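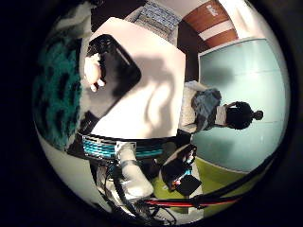

4.3 Working at the table with a person present

This section applies to all tabletop tasks run with the Dostura arm and wrist camera while another person is in the room. Read Section 4.2 (Emergency stop) first.

CAUTION: The arm can move without warning when control is enabled. Keep hands, hair and loose clothing out of the reach zone.

Before the session

1. Mark the reach zone on the floor. The zone extends 1000 mm from the arm base in all directions, including behind the table.

2. Place seating for observers outside the marked zone. A stool may stand beyond the far edge of the table if the table is deep enough to keep it outside the zone. If it is not, move the stool to the side wall.

3. Route cables along the underside of the arm and bundle them at the lowest point. Leave enough slack for full wrist rotation. A cable that goes tight at any point in the rotation must be routed again.

4. Check straps on the arm segments. A strap must lie flat and must not cover a joint.

5. Keep poles, stands and floor-standing devices clear of the path between the operator and the door.

6. Clear the tabletop of everything the task does not use.

NOTE: White tabletops reflect overhead light into the wrist camera. Lower the room lighting or move the table before changing the exposure setting.

During the session

7. Announce "arm live" and wait for a reply from each person in the room.

8. Run the first approach in reduced speed mode (menu item 314). Stay in this mode until the gripper has closed and opened once on the task object.

9. When gripping at the edge of a flat object such as a tray, approach from the side that faces away from the observer. Set grip force to the lowest value that holds.

10. If an observer stands up, pause the arm. Resume only after the observer is seated again or has left the room.

11. Stop after 30 minutes of continuous operation and let the drives rest. The controller does not enforce this limit.

CAUTION: Pause does not remove power from the joints. Do not reach across the table while the arm is paused – use the emergency stop, then wait for the status light to go out.

After the session

12. Return the arm to its park position and switch off the drives.

13. Enter any unplanned contact in the log under code 453, including contact with furniture. Send the entry to Bit-na Yoon at Jerach before the arm is used again.

We use cookies to improve your experience on this site. Accept all | Manage preferences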